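Phantom grasp

671 views · 9 comments · 17 shares

A phantom grasp (we also say "false hold" in our workshop, and Pirjo Väisänen says something ruder in Finnish) is a fault in which a robot arm believes it has picked something up when its fingers are empty. The arm then carries on with the job quite happily. It lifts nothing, carries nothing, lets go of nothing and ticks the item off as done.

I've spent far too much of my working life on this one, so forgive me if the article leans on my own bench. The name was in use at Kollby before I got there — I think Ignacio Escobar brought it with him from Garrido — and older notes call it a "ghost pick".

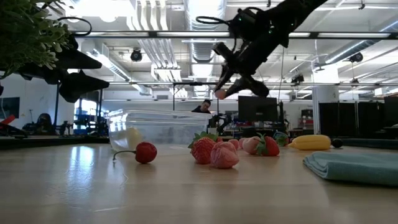 Causes vary, but most cases I've met come down to how the arm decides its fingers have closed on something. Many setups simply check the gap: if the fingers stop before they're fully shut, there must be something between them. Lovely idea, until a fingertip pad gets swollen or slips a bit, and then the fingers never quite shut and every grasp looks like a good one! Small things make it worse. A toy banana is thick enough to leave a nice clear gap, but with a cherry on a long thin stem you can end up pinching only the stem, and the reading for that is very close to the reading for thin air.

Our worst run was in September, on the arm we call Misa. It logged 11 good picks in a row and the tub had two things in it. Rocío Moya blamed the software, I blamed the camera, and we were both wrong: one pad had crept forward on its glue.

It can be a safety matter too. An arm that thinks it's empty when it's holding something (the reverse fault, sometimes called a "blind hold") may swing fast and throw it. Leire Villalobos keeps the two under one heading in the Gander manual. I'd split them, but it's her manual.

The usual cure is to zero the fingers before each shift and check the motor current as well as the gap.

See also: dropped part, finger wear, blind hold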